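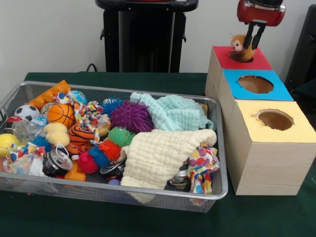 ## 3. Materials and Sorting Task

### 3.1 Objects

The mixed-toy condition was meant to resemble what a family finds at the bottom of a toy basket at the end of a day. Earlier work on tidying has mostly used matched sets, such as blocks of one size in several colors, where the correct place for each piece is plain from the start. Household toys are rarely like that. A single basket may hold balls, soft animals, building pieces, and things that were never sold as toys but ended up with them anyway.

We therefore chose items that differ in size, stiffness, and surface. The basket in Figure 1 contains several balls, among them a soccer ball and a basketball, along with a building brick, a striped tiger toy, a bone-shaped sponge, patterned fabric, and a crumpled plastic bottle. The plush monkey belongs to the same set. Items were placed in the basket without any order and were allowed to rest on and under one another.

The fabric and the bottle were included on purpose. In the Wallside pilot, parents often named cloth and empty packaging as the things that slowed down putting toys away, as they had no obvious home. We kept both in the main study and scored them separately.

### 3.2 Receptacles

Three cardboard boxes served as receptacles. The tops are red, blue, and yellow, and each color stands for one category. Red was used for soft animals, blue for balls, and yellow for everything else. The rule was fixed for the whole study so that results could be compared across sessions.

Each box is filled through a round hole in its top. We considered open bins, which are more common in homes, but with an open bin an item can be dropped in from almost any position. A hole asks for some care in lining up the item, and soft toys may need to be turned or pressed before they pass through. The holes were cut by hand and their edges are not all equally smooth.

**Figure 1.** Layout for the mixed-toy condition, with the wire-mesh basket on the left and the three boxes on the right. The plush monkey is partly inside the hole of the red box.

### 3.3 Layout

The basket and boxes share one table covered with a dark green cloth. The boxes stand in a staggered diagonal, with red at the back and yellow at the front. We preferred this to a straight row because it leaves each hole easy to reach from above. The order of the boxes was kept the same throughout.

### 3.4 Scoring

An item was scored as sorted when it had passed fully through the hole of the correct box. An item left resting in the opening was scored as partial, and an item in the wrong box as an error. Items that fell onto the cloth were left there until the end of the session and scored as dropped. We did not give credit for returning an item to the basket.

Two raters scored every session from the written log, using the Holst coding sheet. They disagreed most often on the partial category, mainly for soft toys with a limb or tail still showing above the hole. These cases were settled by discussion, and the final codes were used in all the analyses that follow.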